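厨房餐桌上的听证会准备:写信、做牌子、煮汤的一些小办法

更新于2020年11月6日

Surville市要在Sepúlveda街试行居民停车证,这事在我们Kultdale一带已经聊了整个秋天。十月里我家餐桌几乎没有空过,信纸、硬纸板、马克笔、汤碗,全堆在一块儿。写着写着我发现,参加一场市里的听证会,有一大半是家务活!怎么收纸、怎么粘板、怎么让一屋子人吃上热的,这些我可太喜欢了。所以把这阵子攒下来的办法都写在这里,赞成停车证的、反对的,都能用。

先收拾纸

市里寄来的通知、地图、征求意见表,一拿到手就拆,信封留着。信封背面写上收到的日期和截止的日期,字写大一点,用夹子夹在通知前面,一翻就看见。我以前是拆完就扔信封的,后来有一张表该寄到哪个科室怎么也想不起来,地址恰恰印在信封上……从此老老实实留着。

烤盘是个好东西。旧的、有点变形的那种,别扔,拿来当文件托盘,四边有沿,纸不会滑出去,吃饭的时候整盘端走,吃完再整盘端回来。我家两个烤盘,一个放“还没写”,一个放“写好了等寄”。冰箱门上只贴一张纸,就是下一件要办的事。贴多了等于没贴,我试过。

地图折过几次以后折痕处会裂。趁还没裂,在背面顺着折痕贴一条纸胶带,贴之前把图摊平,用干净的擀面杖滚一遍。想在图上做记号又不想弄脏,就盖一张烘焙纸,拿铅笔在烘焙纸上画。我们讨论哪一段该画成停车位的时候,换了好几张烘焙纸,底下那张地图还是干干净净的,特别痛快。

写书面意见

坐下来写之前,先站着说一遍。真的,洗碗的时候说最好,手里有活儿,嘴上就不端着。说给水槽听也行。说完擦干手马上记下来,记住的那几句往往就是最要紧的。

开头第一句写清楚你住在哪条街,是支持还是反对,哪一条。理由放后面。我家那封第一稿绕了大半页才说到停车证,前面全在讲这条街从前多安静,读起来挺有感情的,可是看信的人得翻页才知道我要什么!后来我把第一段整个剪下来(用剪刀,真剪),贴到最后面去了,信一下子就顺了。

数字要自己去看。晚饭后散步顺便带个小本子,同一时间、同一段路,连着走几天,记下空着的车位。我记的那一段是33个车位。记的时候写明是哪天、几点、从哪个路口到哪个路口,别人想去核对也能核对。本子用橡皮筋套一支铅笔,天冷的时候圆珠笔不出水,铅笔没这毛病。

写完放一夜。第二天早上煮咖啡的时候念出声来,念到哪里喘不过气,就在哪里断句。我最后那封是905个字,刚好一张纸正反面,打印出来很舒服。

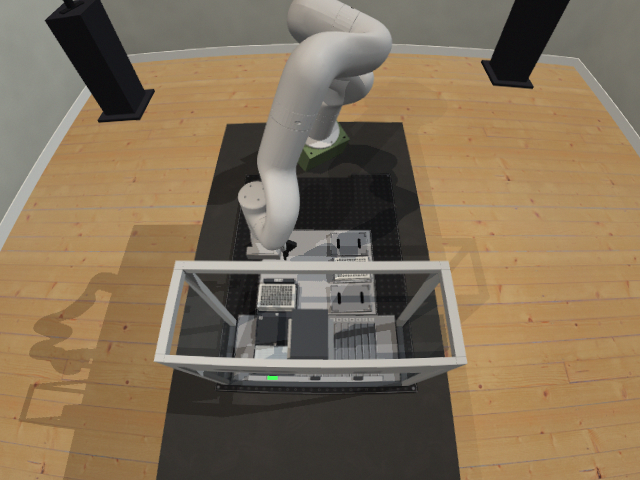 Emiliano Iturra留言说,放一夜这条他赞成,可是截止当天才想起来的人怎么办?他自己的做法是先在网上表格里填一句“我反对第二区段的收费时间”,把编号拿到手,再慢慢写长信补交。他还提醒大家看清楚表格上有没有“附件”一栏,有的征求意见表只收正文,附件根本传不上去,那就得把数字直接打进正文里。

这个提醒特别好,我把它抄进自己的清单里了。补充一句:网上提交以后,确认页要打印或者存下来,手机截图也行,截完马上改个名字。我手机里有一堆没名字的截图,菜谱、天气、购物小票混在一起,那天找确认页找了一整壶茶的工夫。

做手举牌和窗口告示

去会场前先打电话问能不能带牌子,有的会议厅只让放在门外。能带的话,做小的。我推荐拆开的麦片盒那种大小,坐着举不挡后排,放进布袋也不折角。

硬纸板受潮会打卷,两张对着粘,纹路一横一竖,就挺括多了。胶不要涂满,涂一圈边、再打个叉,上面压几本厚菜谱,晾到第二天。急的时候用面粉糊也可以:一勺面粉,慢慢兑凉水搅到没有疙瘩,小火搅到发亮,放凉了用。便宜,好洗,孩子们抢着刷。就是别留太久,隔天会有味儿,当天煮当天用完。

字先用铅笔打格。一行别写太多,“停车证先试一年”这样的长度,远一点也能看清。黑字写在浅色底上最保险,我用黄色笔写过一次,在家里灯下面觉得可漂亮了,拿到街对面一看,一片空白。

贴在窗户里面的告示,四个角用纸胶带,别用透明胶,太阳一晒透明胶就长在玻璃上了。已经长上去的,拿吹风机热一会儿,再用旧卡片斜着刮,剩下的黏印用棉球蘸一点食用油擦,最后洗洁精水过一遍。这个办法我用来对付玻璃罐上的标签也很灵。

门外插牌的竹竿,底下削尖,上端套半截旧橡胶手套的手指,免得划破纸板。风大的日子晚上收进来。收的时候找条旧毛巾把泥擦了再进门,我家门厅的地就是这么保住的。

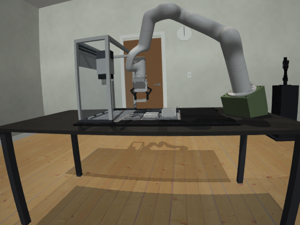
牌子用完了别急着扔。背面是干净的,下次翻过来写别的。我有一块板,一面是停车证,一面是旧书交换,两头都派上了用场。

练发言

每个人上台最多两分钟,听着不短,站上去一下就没了。拿煮蛋的计时器来练,那种会滴答响的最好,响声会让你慌,在家里先慌够了,到那天就不慌了。把稿子抄在卡片上,一张一个意思,右上角写序号,打个孔用线穿起来,掉地上也不会乱。

字要大,比你觉得够用的还要大一号。会议厅的灯跟家里不一样,戴老花镜的朋友尤其要注意。卡片边上可以画个小圈提醒自己抬头,我画的是个鸡蛋,一看见就想笑,一笑嗓子就松了。

Florencia Paredes教了我一招,我觉得棒极了:先写最后一句,就是“请各位议员把收费时间改到晚上七点以后”这种明确的请求,单独写一张卡,一直捏在左手里。前面讲到哪儿铃响了都不要紧,把左手那张念完就下来。

发言前别喝冰的,也别吃太干的饼干。带个小保温杯,装温水,杯盖要单手能开。我带过一次需要两只手拧的,结果卡片全夹在腋下,狼狈得很。
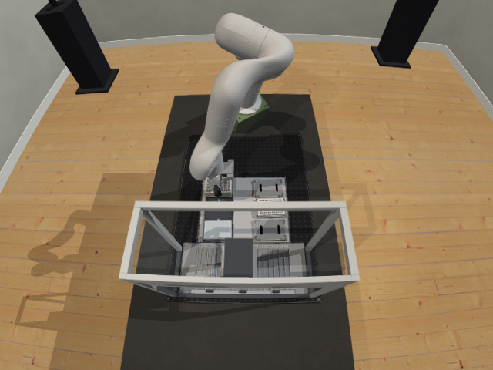 绿色底座上的白色机械臂,脚下是深色长垫和浅色木地板

给大家煮一锅

听证会常常在晚上,前面还排着别的议题,等到自己那一条,肚子早叫了。我们那晚先在Korkero活动室碰头,喝了汤再一起走过去,气氛好得不得了,意见不一样的两拨人也坐在同一张桌子上喝。

汤选豆子汤,不怕放,越放越稠。头天晚上泡豆,第二天中午炖,盐到最后再放。洋葱多炒一会儿,炒到发黄发软,汤底就有甜味,一点肉不放也香。快好的时候舀出两勺豆子压成泥再倒回去,不用勾芡。锅离火以后拿旧浴巾连盖子一起裹起来,放进纸箱,箱子缝里塞报纸,端出去走一段路还烫嘴。

锅盖容易在路上滑开,用一根长橡皮筋从一边锅耳绕过盖钮,再拉到另一边锅耳,紧紧的。锅底下垫一块湿抹布,放在车后面不会跑。勺子单独包,别插在锅里,我插过,后备箱闻了一星期的洋葱。

面包提前切好再带去,装在枕套里。对,洗干净的枕套,透气,皮不会发软,屑子也都兜在里面,回家抖一抖就能洗。

碗请各人自带。每只碗底贴一小条纸胶带写上名字,散场的时候就不会拿错。喝茶的杯子也一样,贴在把手上,洗的时候顺手一撕。 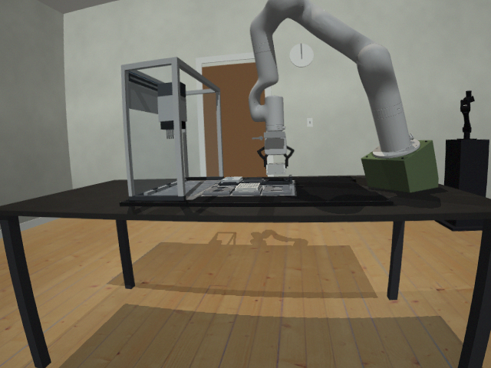
散会以后回到家,不管多累,先把空锅泡上。豆子汤干在锅边上很难刷,热水加一勺小苏打泡着,第二天早上一抹就下来。

然后趁还记得,把听到的写几行:哪位议员问了什么,工作人员答应补什么材料,下一次是什么时候。我写在日历那一格的空白处,格子小,逼着自己写短。会上有人提到给上门护理的车留临时证,这一点我之前压根没想到,回来就记了,第二天补写了一段寄过去。

书面意见在决定以前一般还能补,具体到哪天看通知上写的,拿不准就打电话给市书记处问。打电话的时候手边放好那张通知,上面有事项编号,报了编号对方找得快多了。问完把接电话的人名和时间也写在信封背面。

纸攒多了怎么存,我现在是用装鞋的盒子,竖着放,一件事一个隔板,隔板就用裁下来的牌子边角料。停车证这一格已经快塞满了,后面那格写着“公交站”,还空着,我的笔倒是先削好啦!

大家要是有更好的存纸办法,或者更省事的汤,请写在留言里,我周末会一条一条试。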